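## 6. Looking after the gripper fingers and the wrist camera

Welcome back, and thank you for getting this far! If you have worked through Section 5, your Jiltow arm is bolted down, powered, and happily moving through its home position, and you may be tempted to skip ahead to teaching it a task. Please give this section half an hour first. Most of the calls we take at the Wasent help desk are about dropped cloths and folded laundry that comes out crooked, and nearly all of them are settled with a hex key, a soft brush and a cup of coffee.

You will need:

- the 3 mm hex key from the lid of the tool tray
- a soft, dry brush (an old paintbrush is perfectly fine)
- a lint-free wipe, lightly dampened with plain water
- two or three cloths of the sort your cell will be handling every day

> **CAUTION:** Press the red stop button and turn the key on the Prernetti controller to SERVICE before you put your hands anywhere near the fingers. They can still be opened and closed from the tablet while the arm itself is standing still, and they pinch hard.

### 6.1 Cleaning the fingers

1. Open the fingers all the way from the tablet, then press the stop button and turn the key to SERVICE.
2. Brush down the inner faces from top to bottom. Terry and microfiber shed far more than you would think, and the fluff likes to pack itself down at the base, where the two fingers meet the mount.
3. Wipe the inner faces and the tips with the damp wipe, and let them dry in the open air.
4. Run a clean fingertip along each inner edge. You are feeling for nicks. A light scuff on the outside of a finger does no harm at all, but a nick on the inner edge will catch loops and pull threads.
5. If you do find a nick, change both fingers as a pair (see 6.2).

> **Note:** Please don't use alcohol or kitchen spray. Junaid Cheema in our workshop tried a good many cleaners over one long winter, and every one of them left the fingers either slippery or sticky.

### 6.2 Changing or re-seating the fingers

1. With the key at SERVICE, loosen the two screws at the base of each finger. Loosen them only; they are meant to stay in the mount.
2. Slide the old finger straight up and out. If it sticks, wiggle it gently from side to side, and don't pry it with a screwdriver.
3. Slide the new one in until it stops, and tighten both screws a little at a time, going back and forth between them.
4. Do the other side in the same way.
5. Turn the key back to RUN, release the stop button, and choose **Gripper > Find zero**. Keep well clear while the fingers close, open and close again.
6. Read the number on the tablet. It should come up as 423 when the fingers are fully open. A lower reading nearly always means one finger isn't seated all the way down, so go back to step 1 and have another try.

### 6.3 Setting the grip for cloth

The arm leaves us with its grip set to 100, a good starting point for dish towels and dusters. Thicker cloths want more, and you can go as high as 235 before the fingers begin to leave a crease that won't shake out.

1. Lay a cloth in a loose heap on the work surface. Don't fold it or smooth it, as a tidy cloth is much too easy a test.
2. Choose **Test > Pick and hold**. The arm will come down, close on the heap and lift.
3. Watch the wrist camera view on the tablet as it lifts. You want the cloth well down between the fingers, with a good length of it below the pinch, and the rest free to spread out above the tips.
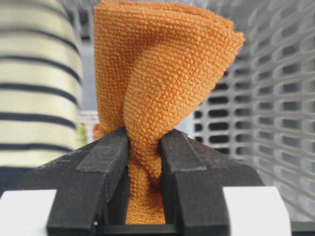
4. Leave the arm holding the cloth while you slowly say your own name and address, then give the loose part a gentle tug with a long pair of tongs (never your fingers, please, even for a moment).
5. If the cloth slips, raise the grip by ten and start again from step 1. If it stays put, lower the grip by ten and try once more, and settle on the lowest setting that holds.
6. Save it under a name you will recognize in six months. Youssra Mansour, who wrote the Janjua task library, uses the fabric and the color, and you are very welcome to borrow her system.

> **Note:** A little twist just above the fingertips is normal when the arm picks from a heap, and the folding program expects it. If only the very edge of the cloth has been caught, lower the pick height by one step and repeat the test.

### 6.4 How often?

Brush the fingers at the end of every working day, and wipe them once a week. Find zero again after any finger change and after any bump, however small it seemed. The wrist camera window can be brushed at the same time as the fingers, using a clean corner of the brush and no pressure at all.

When your settings are saved, carry on to Section 7, Teaching the first fold.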